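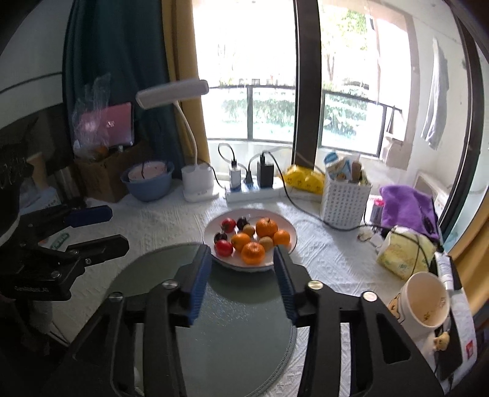 About Clastport

Clastport writes perception and planning software for two-handed picking. We started with three people and a rented room in Illedberg, and there are now 23 of us on two floors of the same building.

What we make

Our main product is Negri, a planner that decides which hand goes for which item and keeps the two out of each other's way. It runs on an ordinary workstation and talks to most arm controllers through a small driver layer. Customers who already have their own planner can license the perception part alone.

Small round things sitting close together are where we spend most of our time. Fruit on a plate is a good case: tomatoes and citrus can touch, hide one another and throw shadows that look like edges. Window light makes it harder. The software has to find each item, pick a grasp width, and say how sure it is before anything closes.

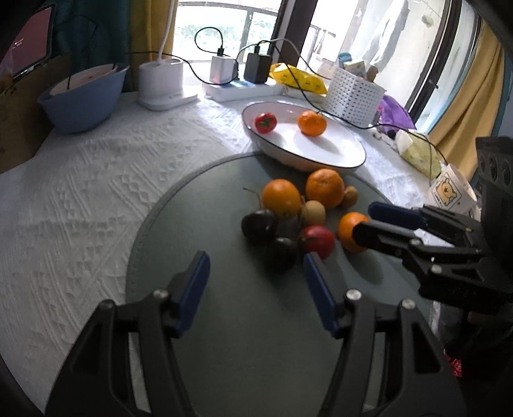 We test every release against 253 stored table layouts. A build that does worse than the last one on any group of layouts goes back to the person who wrote the change. Full runs take up to 2 hours and start at 6 in the evening, so results are ready the next morning.

Tumisura is our labeling and replay tool. It lines up the views from both grippers on one timeline, and lets an engineer step through a plan and see what the planner was given at each point. We built it for ourselves and began selling it last December.

Who we are

Setsuko Hayashi, managing director
Gregor Sutherland, planning and control
Shafiq Mondal, perception
Hryhorii Koval, tools and release testing
Brunello Bellini, customer support and training

Visits to the Illedberg office are by appointment. Please write to Brunello first and tell him which controller you use.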